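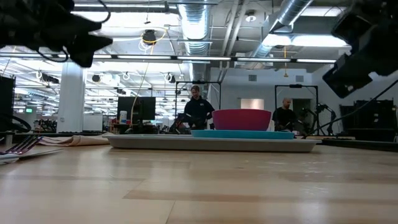 Zindberg Tableware Group

Enenstead Tray Settings: README

Contents of this folder

Records of one-person meal trays laid on a wooden table. Each record covers one tray, from the bare tray to the full setting. The folder holds 3,135 records in 119 batches. A batch is one sitting at the table with the same set of dishes and the same napkin.

The group started the collection in June to settle an argument over how a tray should be laid when there is not enough width for a normal place setting. Katsuhiko Morikawa wrote the first layout sheet. Pei-shan Kuo rewrote it after batch 8, and the second version is the one used in everything from batch 9 on.

Items

tray: gray, long, raised rim
plate: teal or turquoise in the notes, same item
bowl: magenta, goes on the plate
mug: white, one handle
fork, spoon, knife: teal handles
napkin: beige, folded
spare fork: all metal, not part of the setting

The plate color is written both ways because Hoi-yan Kuo and Gijs Wuyts never agreed on it. Search for both words. The bowl has the same problem on a smaller scale (magenta, pink, red). We left the original notes alone and put the short names above in the item column.

Layout, version 2

Tray with the long side toward the diner. Napkin on the left, folded narrow and running front to back. Fork, spoon and knife on the napkin in that order from the left, handles toward the diner. Plate on the right half. Bowl on the plate. Mug at the far right corner, handle to the right.

Version 1 had the knife between the plate and the mug. It slid under the plate rim whenever the tray was lifted. Batches 1 to 8 still have it there and should not be mixed with the others if you are comparing cutlery positions.

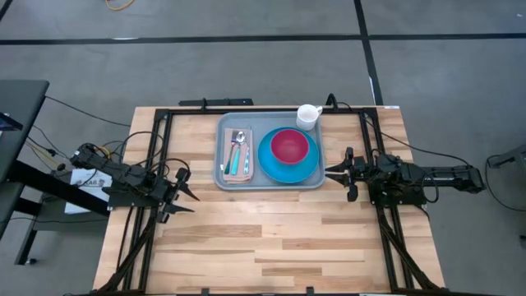 Page 2

Checking a finished tray

The mug may hang over the rim at the corner. Mark it "over" in the mug column and leave it where it is. A bowl set toward the far side of the plate is fine as long as it sits flat. Cutlery has to be on the napkin for its full width, but the ends may stick out past the cloth.

If the napkin has come unfolded, the record is marked "refold" and kept.

Columns

batch
record
layout (1 or 2)
napkin (ok, refold, missing)
cutlery order, left to right
bowl (on plate, off plate)
mug (in, over, missing)
notes

Notes are free text and have been spell-checked only. Some are in shorthand. "Sk" means the Skurnel napkins, which are stiffer than the ones we began with and hold a fold better. "Tw" means the fork and spoon traded places.

Known problems

Batch 41 has no mug column. The mug was in the sink.
Two records in batch 77 carry the same number. Use the notes to tell them apart.
The spare fork was entered as "fork" in a few early records. Jui-lin Huang has fixed the ones she found.
Left and right are the diner's left and right throughout, except in batch 12.

Use

Free for use inside Zindberg and at the Chow kitchen. Ask Pei-shan before passing it on. Send corrections to Jui-lin with the batch and record number.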